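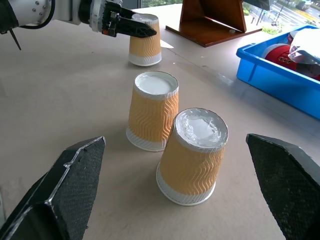
Grantee Updates

Progress report: Husar Women's Weaving and Guesting Project
Prepared by Viorica Toma, project lead
Friday, August 1, 2025

Dear Rahel,

We have reached the halfway mark of the grant and I'm very happy with where we are. When you visited us in the spring the weaving house in Husar had a leaking roof, two usable looms and a lot of good will. The roof is done, the stairs are done, and there are travelers sleeping upstairs as I write this (a couple on bicycles, headed over the pass to Banivus in the morning).

Guest rooms

Both rooms opened in time for the summer. The women set the price themselves after a long evening of arguing, and they settled on a figure a little above what I would have dared to ask. They were right! We have had bookings almost every weekend, and several walkers have stayed an extra night to try the looms. Breakfast is shared among the households on the lower street in turn, so the income doesn't all land in one kitchen. Paraschiva Preda keeps the booking calendar and has become very good at telling people kindly that we are full.

The second bathroom is behind schedule. The plumber from Prirnley came twice, and both times the pipe fittings were the wrong size. He has the right ones on order. Until then the two rooms share, and we say so clearly when people book.

Training

In the winter we had 20 women signed up for the hosting and bookkeeping course, and all but two finished it.
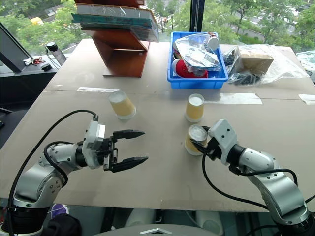

The two who dropped out had babies to look after and would like to join the next round, which we plan to hold in the mornings. The part people liked most was the practice walk, where each woman led the others along a stretch of trail and talked about whatever she knew best – dye plants, the old mill, whose uncle fell into which well. Four of them are now leading paid walks. Valentin Stoica, who taught the bookkeeping, has agreed to stay on for one evening a month to go through everyone's ledgers.

English is still the hardest part. We had hoped to find a teacher who could stay all summer and we didn't manage it. A retired traveler from last year's group has been doing lessons by phone, and the younger women are making quick progress. The older ones would much rather have somebody in the room.

Money

Sales of blankets and table runners came to 1,359 euros since the last report, all of it paid straight to the weavers. That's more than in the whole of the previous year. We have spent the roof and stairs lines in full. The stairs ran over by 700 euros when the old beams came out in worse shape than anyone expected, and I covered this from the amount set aside for printing, as you and I agreed by phone. The trail map will be a simpler one for now, folded once and in a single color.

Grasent, the walking company, has asked if they can bring a small group every other week next season. I would love to say yes. The women want it in writing that groups stay at eight people or fewer and that the local guides are paid the full day rate, and Mircea Tudose is helping us with the wording.

Next steps

Finish the bathroom. Hold the second course, mornings this time, starting after the plum harvest. Repair the third loom, which is in pieces in Paraschiva's barn but is all there. Get the Grasent agreement signed before they print their brochure.

I do have one request. If the printing line could be topped up, even partly, we would go back to the map the women first drew, with the springs and the shepherds' huts on it. I've put the quote in with the receipts.

Please come again in the fall if you can. The room facing the orchard is free most weekdays, and there is a blanket on the bed that you saw half finished on the loom.

Warmly,
Viorica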